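Trois mois que le robot est arrivé à l'atelier cuisine de Trarka, et je n'en avais pas encore parlé. En juillet on faisait encore tout à la main : sortir les bols, essuyer, ranger, environ 70 fois par service. Maintenant il prend les gestes simples et nous le reste.

Folke craignait de perdre ses heures. Il les a gardées, mais elles ont changé : il prépare le poste le matin, il surveille, il reprend quand la pince hésite. Il dit qu'il a moins mal au dos et qu'il s'ennuie un peu plus.

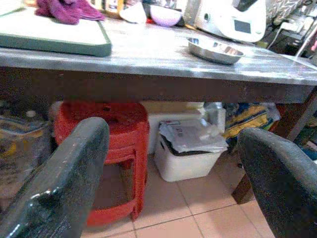 *Le poste de préparation, entre les deux doigts de la pince. Les tabourets rouges sont rangés sous la table.*

Le plus pénible, c'est la place des choses. Avant, chacun posait sa planche ou son torchon où il voulait. Liv a demandé qu'on se mette d'accord sur un plan de table -- on a discuté une heure entière pour un bol en inox.

Côté paie, rien n'a bougé. On nous a promis une formation avec Varma, l'entreprise qui fait l'entretien, et je me suis inscrite. Folke attend de voir les horaires. S'ils tombent encore pendant la pause, il n'ira pas.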